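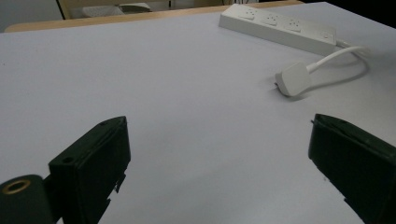 What is a power strip?

A power strip is a row of electrical outlets in a single housing, fed by one cord that plugs into a wall outlet. It adds places to plug things in. It does not add any electrical capacity to the circuit behind the wall.

Power strip

A power strip, also called an extension block, multi-outlet strip or multi-socket, is a portable fitting that lets several appliances share one wall outlet. The simplest kind holds nothing but metal contacts, wire and a plastic or metal shell. Many versions add an on-off switch, an indicator light, a circuit breaker or parts meant to absorb voltage spikes. Sellers often describe all of these under the loose heading of "protection," a word that covers very different things and sometimes covers nothing.

Names

Usage varies by country and by trade. "Power strip" is the usual term in the United States. "Power board" is common in Australia, and British shops tend to sell the same article as an extension lead. In everyday speech many people say "surge protector" for any strip at all. The habit has outlasted decades of correction, and packaging does little to discourage it. A strip without surge parts is a plain extension with extra holes, whatever the label on the shelf says.

Construction

The outlets in a typical strip are wired in parallel, so each one receives the same voltage and can be used without the others. Inside the housing, long metal bars usually run beneath the row of openings, one each for the live, neutral and (where fitted) ground connections. In cheaper strips these bars are thin, and the spring contacts that grip the plug pins are stamped out of the same metal. Contacts of this kind lose tension with use. A plug that slides out under its own weight is a fair sign that the strip is worn out.

Outlet shape follows the national plug system. Round recesses, square recesses and flat faces are all found, with slots or holes to match. So-called universal outlets accept several plug types, which sounds convenient and involves a compromise in every direction: the pins of any given plug are held less firmly, and some plugs can be pushed in without their ground pin touching anything. Several countries restrict or forbid them.

Spacing matters more than catalogs admit. A strip with many outlets set close together may hold only a few chargers, as each bulky adapter blocks its neighbor. Turning the outlets at an angle to the housing helps somewhat. Claims about the number of devices a strip "supports" generally refer to the number of openings.

Switches and lights

Some strips have one switch for the whole row and others have a switch at each outlet. A lighted switch is usually taken to mean that power is present, and in most designs that is all it means. It says nothing about whether the ground is connected or whether the wiring in the wall is sound. On surge-protected models a second light may be labeled "protected." This light depends on a small part inside the strip and on the maker's choice of what to connect it to, so it is weaker evidence than it looks.

A single-pole switch breaks only one of the two supply wires. Where plugs can be inserted either way around, the outlets may remain live with the switch off. Two-pole switches avoid this and cost slightly more to make. The difference is seldom printed on the front of the box.

Surge protection

Surge-protected strips most often use metal oxide varistors, parts that conduct heavily when the voltage rises above a set level. They wear down as they do this, and a strip that has absorbed many small spikes may offer little defense against the next one while still powering a lamp perfectly well. A direct lightning strike is beyond any portable strip, and advertising that shows a thunderstorm should be read with this in mind.

The energy rating in joules is the figure most often quoted to buyers. It is a poor guide when taken alone. It describes how much energy the parts can absorb before failing, with no promise about how much voltage passes through to the appliance in the meantime. The clamping voltage is more useful and more rarely displayed.

The Ristham survey

One of the few attempts to check shelf claims in bulk was made by Ristham, a small consumer testing group led at the time by the electrician Miloslav Kollár. The group bought 181 strips from hardware stores, supermarkets and market stalls and took them apart. According to its report, 50 of them were described as surge protected on the package and contained no part that could do the job. A budget model sold under the Kopecký name was advertised as absorbing up to 160 joules and was given a rating of 135 by the testers.

The report is widely repeated and deserves some caution. Radoslava Kadlec, who reviewed it for the trade newsletter Limwood, pointed out that the group chose its own stores and leaned toward cheap goods, so the share of bad strips cannot be applied to the market as a whole. She also noted that the joule figures came from one sample of each model. Kollár accepted the second point and disputed the first. No repeat survey has been published.

Overloading and fire

The main hazard of a power strip is heat. Every strip has a maximum load, printed on the housing or a label underneath, and the total drawn by everything plugged in must stay below it. Phones, lamps and computer screens rarely come close. Space heaters, kettles, toasters, irons and hair dryers can come close one at a time, and most safety advice is to plug them straight into the wall.

Plugging one strip into another, known as daisy chaining, is discouraged for the same reason. The first strip carries the load of both, and each added connection is another place for heat to collect. A circuit breaker in the strip reduces the danger of overload. It will not notice a loose contact, which can become hot enough to melt plastic at currents well within the rating.

Coiled cords, cords under rugs and strips buried in clothing or paper also hold in heat. Brown marks near an outlet, a burnt smell, crackling or a housing that is hot to the touch are accepted reasons to stop using a strip. Cleaning the contacts or taping the shell is not a repair.

Energy saving

Power strips are often promoted as a way to cut standby use, the small amount of electricity drawn by devices that are switched off but still plugged in. Switching off the strip does stop this draw. How much money is saved depends on the devices, and older television and audio equipment tends to give a better return than modern chargers, many of which use very little when idle.

"Smart" strips cut power to some outlets when a main device goes quiet, or answer to a phone app. These strips use a little electricity themselves. The Ratari company withdrew its claim that its app-controlled strip would "pay for itself" after Danica Polák, a household energy adviser, asked which appliances had been used in the calculation. The company did not supply a list.

Lifespan

There is no agreed lifespan for a power strip. Makers and retailers sometimes suggest replacement every few years, advice in which they have an obvious interest. Matěj Hudec, an appliance repairer, has argued that age is a bad measure and that the firmness of the contacts, the state of the cord and the history of the load tell more. For surge-protected models the case for replacement is stronger, as the wear on the varistors cannot be seen from outside.

Disposal

Old strips count as electrical waste in many places and can be taken to recycling points that accept small appliances. The copper in the cord has some scrap value. Recovery of the plastic is less certain, and the recycling symbol on a housing does not show that any local plant will take it.

See also

Adapter
Circuit breaker
Extension cord
Standby power
Surge protector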